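Siddale's clothes swap doubles its racks for April

The Siddale clothes swap is back this April, and it's shaping up to be a ripper. Last spring's swap moved 700 garments in a single afternoon, and organiser Lies Wouters reckons the town's wardrobes have plenty more to give. 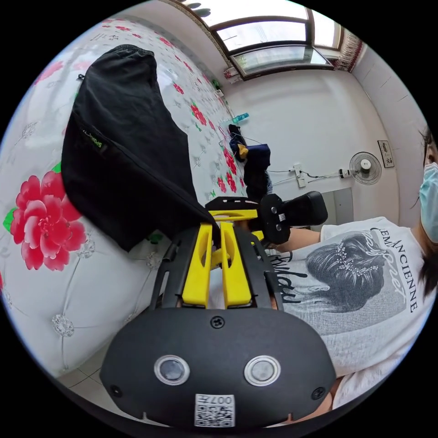
Doors open at 2 pm on Friday in the old Dultarura hall, with drop-offs from nine that morning. Bring up to 30 pieces, clean and in good nick, and you'll get a token for each one. Kids' clothes have their own room this time — a terrific change for anyone who remembers the crush near the stage!

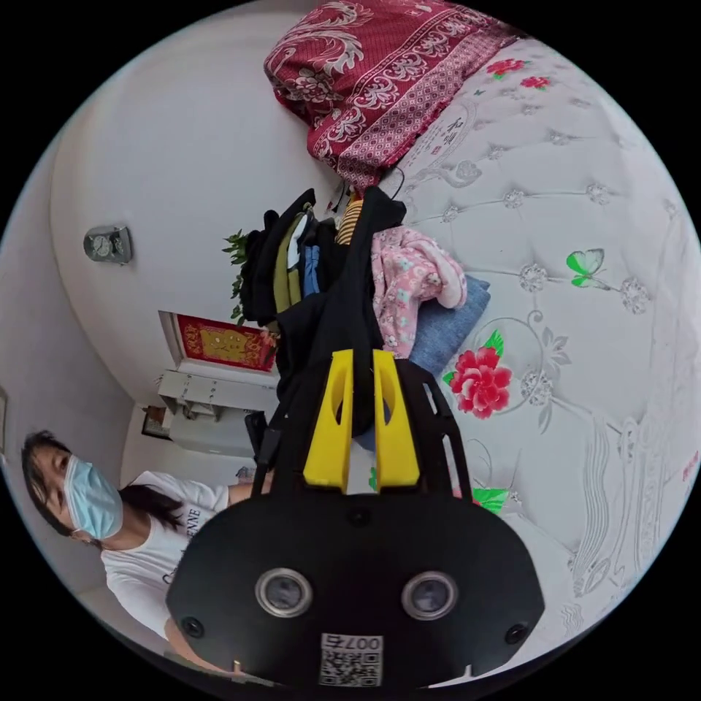

The Lodhi Street sewing group is coming too, with machines set up along the back wall to take up hems and replace zips while you browse. They mended 364 items over the past year and they're keen to teach anyone who'd like to have a go. Urnora, the bakery next door, is staying open late with scones and a very good lemon slice.
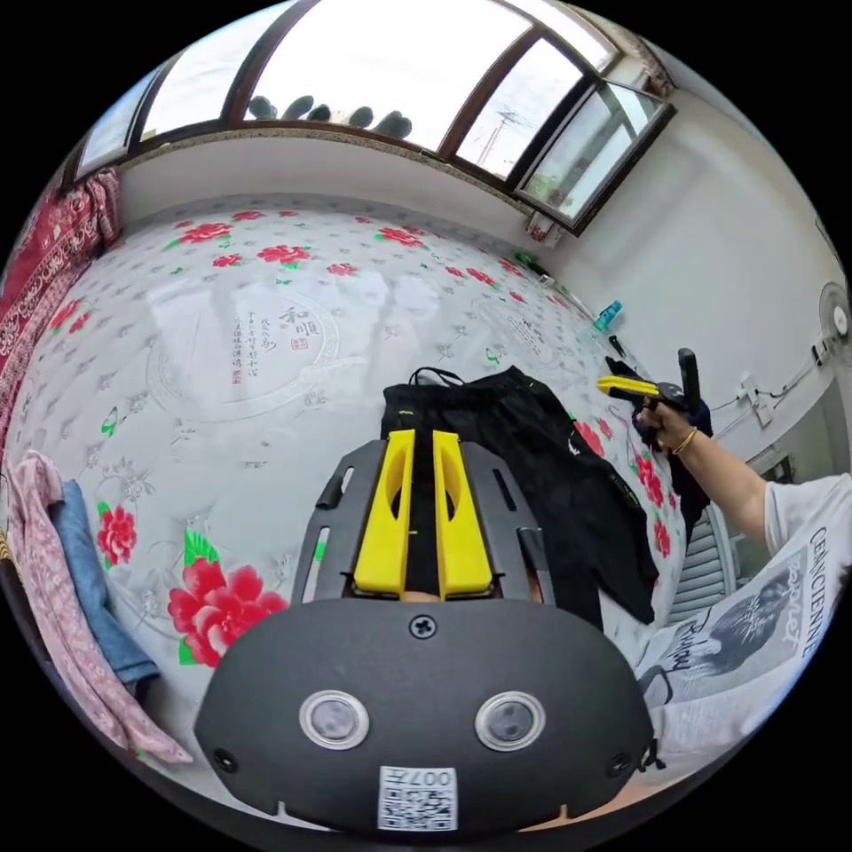
Household linen joins the swap for the first time, and Wouters is thrilled about it. "People have been asking for sheets and doona covers for ages," she said. Florals should go quickly, especially anything like a white sheet scattered with red peonies and green leaves. Sheets count as one token each, and pillowcases go two to a token.

Entry is a gold coin, and whatever is left on the racks goes to the Siddale op shop on Monday morning.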